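1/ A thread about a plastic stool. I know. You can mute me now and we'll still be friends.

2/ It's the Orcombe, the square one, white, four legs, $32 at Menzies before tax. It arrives as a seat and a bunch of tubes. I have had sofas that asked less of me.

3/ The product page has 249 reviews. Half of them say "took two minutes, my kid did it." The other half say "WOBBLES" in capitals. I have come to believe these are the same households, a week apart.

4/ The wobble has a simple enough cause. A leg can be in without being all the way in. It stands there looking like a leg. You sit on it for a few days, it travels the last quarter inch on its own schedule, and the other three do not follow.

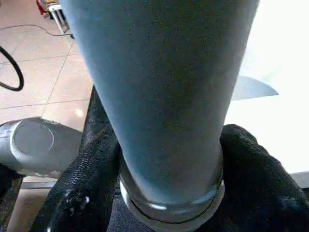
5/ So my whole method is floor first, table second. I sort the parts on the floor, check every end for stray bits of molding, and only then put anything up high where I can drop it. Beige tile is good for this. The thin gray grout lines make a free ruler, and if you roll a tube along one you find out fast whether it rolls straight. Carpet tells you nothing and eats the foot caps.

6/ On the subject of foot caps: they go on before the legs go into the seat. The instruction sheet has them going on last, in a drawing where a pair of disembodied hands does it with no effort at all. Those hands have never met this stool.

7/ If you put them on last, you are pushing down on a leg that is already in its socket, and you will not know which of the two joints you just moved. Caps first, on the floor, with a twist. Then you can forget they exist, as God intended.

8/ Also look at each leg in decent light before you commit. The plastic scuffs if you so much as raise your voice at it, and you want the scuffed side facing in. There is no way to turn a leg once it's seated. I have a stool in the bathroom with its worst side out, and I see it every morning at 6.
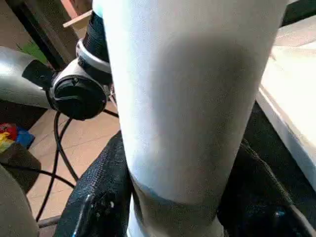
White above the band, gray below it.

9/ Several people have asked whether to use a mallet. No. I owned the Cimach step stool before this and used a mallet on it, and it is now a Cimach step stool with a crack in it that serves as a shelf for one plant.

10/ Hand pressure, straight down, heel of the palm. If it won't go, it's tilted. Pull it out and start over. This takes about as long as finding the mallet.

11/ Now the part I got into an argument over. Which way up do you hold the thing? I say upside down, seat facing the floor, legs in the air like a beetle. You can see all the joints, and your weight goes the same direction as the leg.

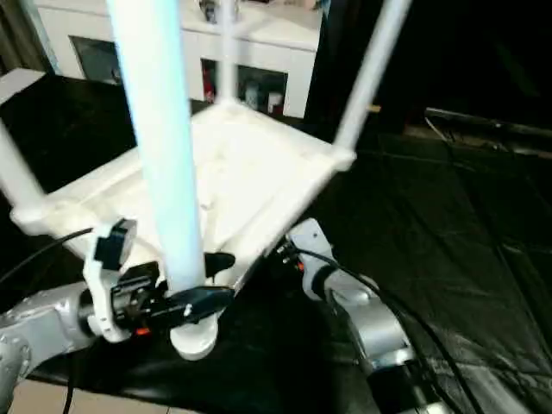
12/ A reply to the last post says I'm wrong and that a stool should be checked right side up, on its feet, "the way it's going to be used by an actual butt." Fair. I would only say that checking and assembling are separate activities, and that I too plan to have the butt involved at a later stage.

13/ The same reply says to get the diagonals in first, then the other two. I had always gone around in a circle like I was lighting birthday candles. Tried the diagonal way on my second Orcombe and it does go easier. I'm annoyed about it. The first pair holds the seat level while you fight with the second.

14/ Next: get it up on a table and lay it on its side. Any table you don't mind scratching, or one you do mind with a towel on it. The side view is where you catch a bad joint. Look along the place where the legs meet the seat frame. A leg that isn't home shows a gap you'd never notice from above. While you're there, check the little crossbars too, and run a thumb over the ribbed underside of the seat for sharp edges. I say this as someone who picks up stools from underneath and has regretted it.

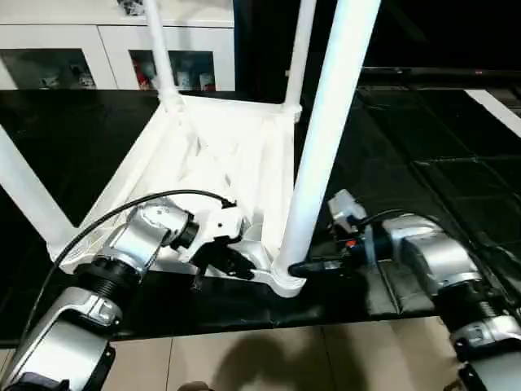 15/ Then the floor test. Set it down, put one hand flat on each corner of the seat in turn, and lean. If it rocks, don't blame the stool yet. Rotate it a quarter turn and lean again. If the rock moved with the stool, it's a leg. If the rock stayed where it was, congratulations, it's your floor, and you have a much bigger project than this thread can help with.

16/ Mine was the floor. Specifically one tile in front of the sink, which I have walked across for years without suspecting a thing. I returned a perfectly good stool over that tile. Menzies took it back with no questions and I'd like to apologize to whoever bought it out of the open-box pile, although they got a bargain.

17/ A few leftovers that didn't fit anywhere:

Keep the instruction sheet. It's useless for assembly but it has the part number for replacement caps, and you will lose a cap.

They stack, but only if all the legs are seated. One lazy leg and the stack leans like it's listening at a door.

Don't drag it. Lift it. The caps stay on much better if they're never asked to be brakes.

Adding on, late in the evening: yes, I've heard of the Tremura. Yes, it comes in one piece. No, it doesn't come apart to fit in the closet between the ironing board and the wall, where I have exactly one stool's worth of flat space and a strong attachment to it.

Adding on again: to the person asking how to get a leg OUT, it's a slow twist and pull with the seat held between your knees. Take your rings off. Don't do it over a table with a lamp on it. Ask me how the lamp is.

Last one: someone wants to know if it holds an adult. I'm sitting on it. I've been sitting on it for this entire thread, and my only complaint is that the seat has a raised edge that leaves a square on you. Going to get a cushion and then I'm going to bed.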